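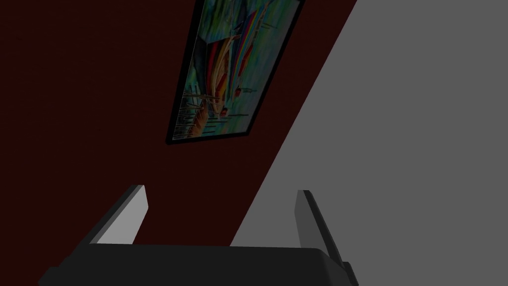 Gripper view in the simulated room, fingers open and nothing held.

Progress report to Voler: safe-handling rules for home robots
Project Kitetti, May
Prepared by Heloísa Rangel

Work this period
We finished the second draft of the handling rules and began checking them in simulation. The draft has 17 rules, covering approach speed, grip force and when an arm must stop. We have logged 3,847 simulated runs against a target of 2,000 for this stage.

Most of the effort went on the rules for drawers and cabinets. Groltlow asked that an arm working at an open drawer should never rely on the drawer staying where it is.

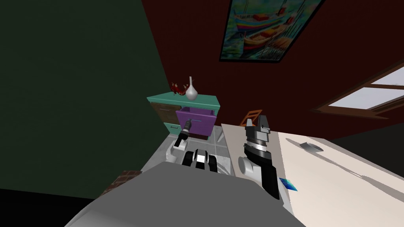 The wording now says the drawer position must be read again before each new movement. The second arm must hold still unless the task plan calls for it. Waraporn Sukprasert has rewritten the test script to match, and runs that break either rule are marked as failed even if the task is completed.

Three rules are still open. Two concern fragile items stood on top of furniture, where we and Nouri disagree on the minimum clearance. The third is the rule on starting position: fingers open, nothing held, arm at rest.

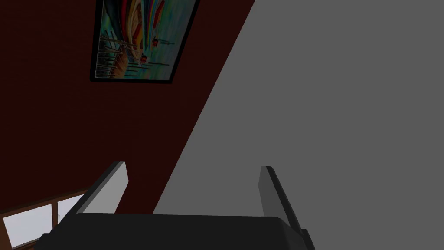

Next steps
Agree the clearance figure with Nouri.
Repeat the drawer runs with the new script.
Send the third draft to Voler for comment.

Spending is within budget and we are not asking for any change to the end date.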